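4.2 Camera placement and recording

The camera brackets, cable guides and power board were built in the Clesorholm shared workshop between other members' jobs. We had the use of one bench and one printer, mostly after 6 p.m., and this set limits on the design. Every bracket had to print in one evening and go on with hand tools. The third version, which we call Bralo, is the one used for all results in this section.

The wrist camera sits low behind the fingers and looks out past them. With the arm raised, both fingers stay in view and the rest of the picture is wall and ceiling (Figure 1). We kept these raised poses in the data, as they are useful for checking that the bracket has not shifted.

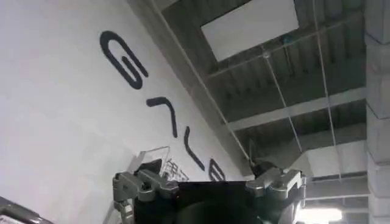

Each recording session begins with a short finger check. The gripper is opened fully, held still, and closed again, and the operator marks the start of the hold in the Drindix logger. In May we found that the first bracket turned slightly under its own screw. A second screw and a longer base fixed this, at the cost of a few extra grams at the wrist.

Bright lights were a harder problem. The camera sets its exposure from the whole picture, so a ceiling lamp near the gripper can wash out whatever lies beside it (Figure 2, near the right finger). We tried a printed hood, but it hid part of the fingertips and we took it off again.
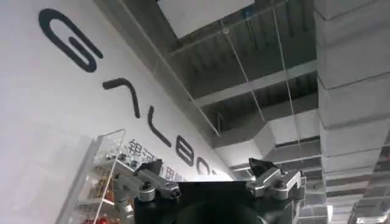
Marit Olesund

Of the 3243 frames kept after sorting, 997 come from raised poses. We left exposure on automatic for all of them. Fixing it by hand gave better ceilings and worse drums – and the drum matters more for the laundry task.

The task itself needs the arm to reach through the round door of a front-loading machine. At that point a wrist view is mostly dark interior, so we added a second view from the head. It covers the forearm, the door ring and the open door together (Figure 3).

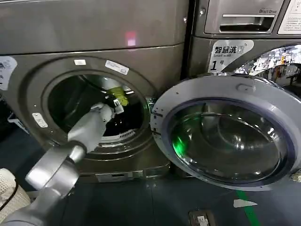

The two streams are matched by time stamp, with a largest allowed gap of 80 ms. Pairs with a wider gap are dropped. Most of the dropped pairs came from four sessions in which the head camera shared a USB hub with the logger. Moving it to its own port solved the problem, and the wiring in Section 3 already includes this change.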